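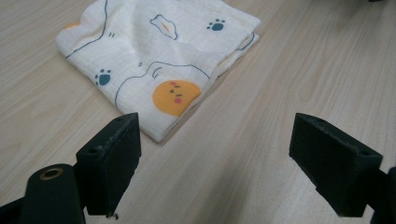
Can you build a pair of hand-held grippers in a spare room without a proper workshop?
A desk, a decent screwdriver and a couple of free evenings a week will get you most of the way.

Gisiveo, build gallery

Gisiveo is my two-handed gripper project, named late on a Thursday and never renamed. The fingers are my own design, version 5. Versions one to four live in a drawer and are not discussed. The brackets came from Tundholm as offcuts, and more than 15 of the screws came from the carpet.

Cloth is the current subject. Blocks were easy and made me unbearable for a week. Muslin has since put that right — it folds when it likes and has no corners when you want one. 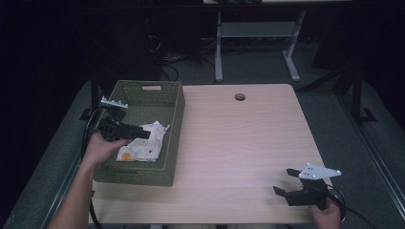 Both grippers at the table, left one over the basket.

Cables are still too long. I have a plan for them involving 2 clips and a firm tone of voice. The white plates on top are full of holes, so whatever I bolt on next will line up with at least one. 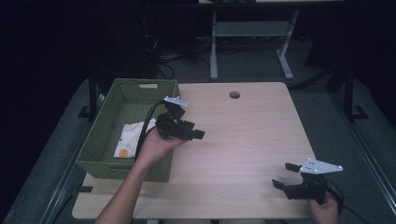

Kerekes wrote in to ask why the finger pads are flat, and said a thin strip of silicone on each would do more for cloth than another 500 hours of fiddling with the jaw angle. Silicone is on the list for version 6, just under the cables.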